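3.2 装袋与分拣：塑料袋、网袋和篮子

写到这一节，我得先承认一点私心。我自己买菜回家，最烦的就是把东西从袋子里倒腾出来再归位，所以当初在Usville选题的时候，我一口咬定要研究“袋子”，冰箱、橱柜都先放一边（合作方Vodano起初更想看橱柜，后来也被我磨得松了口）。前一节讲的是硬质容器，盒子就是盒子，放在哪儿都是那个形状，写起来省心。袋子可没这么听话！空的时候塌成一团，装了东西又往下坠，开口朝哪边全看上一次是怎么放下的。

我们把这一节的活动拆成21个小任务，任务名沿用了Dunleavy清单里的叫法，比如“提袋”“撑口”“倒出”“入篮”。其中16个和软袋有关，剩下的只用到篮子。名字听着很家常，我也故意没改，因为后面要和做家务的人对照，换成术语反而别扭。

先说颗粒。豆子大小的东西装进透明塑料袋以后，整袋的重心会跟着颗粒跑，你从上面捏住袋口，下面那一坨就慢慢往一个角里滑。我在家拿一袋黑豆试过好多遍，每次垂下来的形状都不一样，挺有意思的。这也是我坚持把颗粒单独列一类的理由：它和整只的茄子、玉米放在一起时，塑料袋会顺着大件的轮廓贴上去，袋口的褶子就乱了，再想找到哪一层是开口，眼睛和手都得忙一阵。

再说网袋。网袋的好处是半透，里面装了什么大致能看见，不用打开就能猜。坏处也在网眼上，蔬果的柄、叶子尖很容易勾住，往外拿的时候袋子跟着一起走。篮子正好反过来，口是敞开的，壁是立着的，放进去几乎不用想，可是东西一多就互相遮挡，底下那层谁也说不清。所以我们在任务里经常让网袋和篮子搭着出现，一个难拿、一个好放，看两者之间怎么过渡。

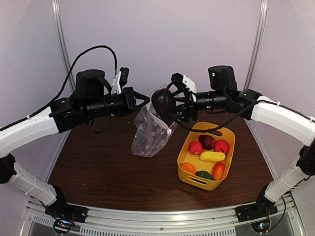
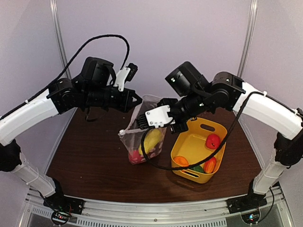

图4 桌面上的袋装物品任务：提着的透明塑料袋，内有深灰色扁圆小件（前一幅）；网袋与黄色塑料篮，装有玩具样的果蔬（后一幅）。

回到任务的记法。每一次操作我们都按“起始摆放、接触位置、结束摆放”三栏来记，这套表格是从Letidance那边的整理项目里借来的，2月份试用时栏目比现在多得多，填得我手酸，后来就砍成了三栏。全部记录一共3000条，读起来枯燥归枯燥，有个规律倒是很早就冒头了：凡是接触位置写着“袋口”的，结束摆放往往写得很干脆；写着“袋身”的，后面多半跟着一长串备注，什么“歪向一侧”“半开”“压在篮沿上”。

我个人的理解是，袋口虽然皱，毕竟收在一处，捏住了整袋就跟着走；袋身捏得再牢，里面的东西还是各走各的。当然，这个说法只对装得半满的袋子比较可靠，装得很鼓的时候两者差别就小了，而且鼓袋的记录偏少，我不太敢往下推。

还有一个小麻烦要交代一下。“放好”到底算什么状态，我们内部吵过。有人觉得东西进了篮子就算，有人觉得袋子也得摊平叠好才行。最后定的标准偏宽：物品在目标容器之内，空袋不压在物品上面，就算完成。叠袋子另算一项，放到3.3节去讲，那里会用同一套三栏表格，只是把“接触位置”再细分成边和角。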